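Workshop > Arms & Grippers > Kits and Reviews

Reading time: 2 min

Skerkon wrist kit, worth it or no?

mallee_tinkerer
Looking at the Skerkon two-finger kit with the wrist cam, $316 from Adcombe plus postage. Want it for soft stuff mostly, cloth bags, pouches, that sort of thing. Anyone running one on a desk arm? Spec sheet says 245 g which is right on my limit.

gumleaf_bot
Had mine since December. Gripper is good. Software is rubbish. Pick up on fabric is ok if you go for an edge or a tab, hopeless if you grab a flat side, the cloth just folds away from the fingers. Camera's a bit soft up close too, no focus ring.

Wrist cam view from my bench, pouch on the grid mat:
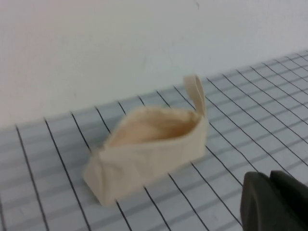
Cream pouch, loop tab at the end nearer the wall. Default settings.

I've been going for the tab. 47 tries last night, logged the lot, will put the numbers up when I've tidied the spreadsheet. Lighting matters more than I expected, had to move a lamp twice.

Efren Macaraeg
Disagree on the software. The calibration wizard is clunky, sure, but once its done you leave it alone. Did you update the firmware first? The one it ships with is ancient.

gumleaf_bot
yes updated. Still drops the camera feed when I change speed. Wizard also lost my mat corners on me and I had to redo it.

Efren Macaraeg
Never seen that. Different cable maybe? Mine came with a short grey one, chucked it and used my own.

paddock_pete
For that money I'd get the Grellska. Heavier but the colour on the camera is miles better and the fingertips pop off without a screwdriver. Also spare parts. Try getting a Skerkon fingertip in Australia, I waited all winter.

gumleaf_bot
Grellska fingers are hard plastic though. Useless on cloth imo, I sold mine.

paddock_pete
Paulauskas does silicone sleeves for them. Cheap. Bit fiddly to fit — warm water helps.

mallee_tinkerer
So Grellska plus sleeves is over my weight limit by the sound of it. Pete what does yours weigh all up?

paddock_pete
dunno, never put it on the scales. Will check when I'm back in the shed

Efren Macaraeg
Weight is the whole question on a small arm. Go over and the shoulder motor cooks. I'd take the Skerkon and put up with the wizard. Adcombe took mine back no dramas when the first one had a crook servo, new one turned up the same week.

gumleaf_bot
Fair, support was decent for me as well. Just don't pay extra for the "pro" licence, it's 2 menus and a logo.

mallee_tinkerer
Righto, leaning Skerkon. gumleaf can you post the speed settings you used for teh tab grabs? And which cable, Efren?

Contact the moderators | Copyright the posters | Back to top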